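Ticket 1665: Shared calendar shows every booking an hour late
Opened by: Teodoro Gallardo
Product: Stesten Rooms (the hosted one)
Status: Closed
Priority: Annoying

Hi all, me again. Since we moved the Hiltstead office over to Stesten Rooms in October, every meeting room booking made on a phone lands an hour late on the web calendar. Bookings made on a laptop are fine. I booked Villalobos (that's our bigger meeting room) for 10 am on my phone and the web page says 11. Then somebody on a laptop sees 10 as free, grabs it, and now there are two groups standing in the doorway being polite at each other.

Things I tried before bugging you:

Logged out and back in on the phone. Same.
Deleted the app and put it back. Same, plus I lost my favorites, thanks.
Checked the phone's own clock and time zone. Both right.
Tried it on my wife's old phone with my login. Same hour late!

So I don't think it's the phone. I'm on app build 226 if that helps.

Update, same afternoon

Support asked whether it happens for every room or only some. Great question, I hadn't looked. I made a test booking in each of the rooms on our list and the small rooms are perfect. Only Villalobos and the open workspace next to it come out wrong. Those two were typed in by hand by me, and the rest came across in the import from the old system. You can probably see where this is going but I sure couldn't yet.
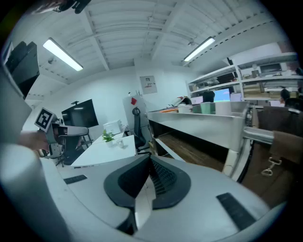

Office workspace.

Update, next morning

OK so I got into the room settings, which took me forever to find. It's under Places, then the site name, then the tiny pencil, NOT the big Settings button. Each room has its own time zone field. The imported rooms say "Use site default." My two had a fixed zone picked from the dropdown, and it was the wrong one, one zone over. I must have scrolled past ours when I set them up.

Changed both to "Use site default" and hit save. New phone bookings now show up at the right time on the web page. Hooray!

But the old ones didn't move. There are 60 bookings still sitting an hour late, nearly all of them the repeating Skastberg project check-in. Is there a way to shift them in bulk, or am I doing this by hand with a large coffee?

Reply from support, pasted in from email

"Existing bookings keep the zone they were made with. For a repeating series, open the first one, choose Edit series, and save it without changing anything. It will pick up the room's new zone. Single bookings need to be opened one at a time."

Update, after lunch

Edit series worked a treat. One save and the whole Skastberg run hopped back to where it belongs. That left 12 single bookings, which I opened and saved one after another while eating a sandwich. All good now, and I had two people book from their phones to double check.

One request while I have you: could the time zone field show up on the booking page somewhere, even in small gray print? I'd have spotted this in a minute.

Fine to close from my side. Thanks for being patient with me!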